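The ferry talks between Gredo and Prestitz are now down to one open point, the inspection of empty trucks. I have been reading the drafts as they come out, and the latest one is clearer than the press coverage suggests.

Under the old agreement, a truck crossing at Huerta was checked twice, once by each side. The new text keeps both checks for loaded trucks. For empty ones it names a single check, but does not say who does it. Ettore Cirillo, who leads the Gredo delegation, wants the country of departure to do it. His counterpart, Cristóvão Louro, wants the country of arrival. Each has put this in writing, with an annex on costs. 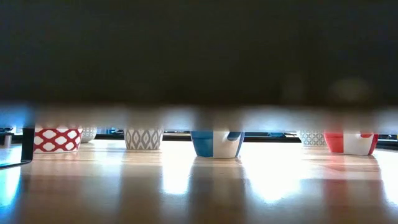

Last modified: 11/29/24

The cost annexes do not match. Gredo counts staff hours only. Prestitz adds the lease on the scanning shed, so its total comes out higher for the same work. Article 8 says costs are to be shared equally, and it leaves "costs" undefined. I would expect the lawyers to fix that before the ministers meet.

Traffic is the other number to watch. The crossing handled over 1,000 trucks in September, and the shed has 2 lanes. If the single check is adopted, one lane can be given to empty trucks full time. The Plasik crossing has worked that way for 12 years under a separate protocol, which both governments signed and which neither draft cites.

The next round is in Huerta. The agenda lists the inspection article first and fishing permits second.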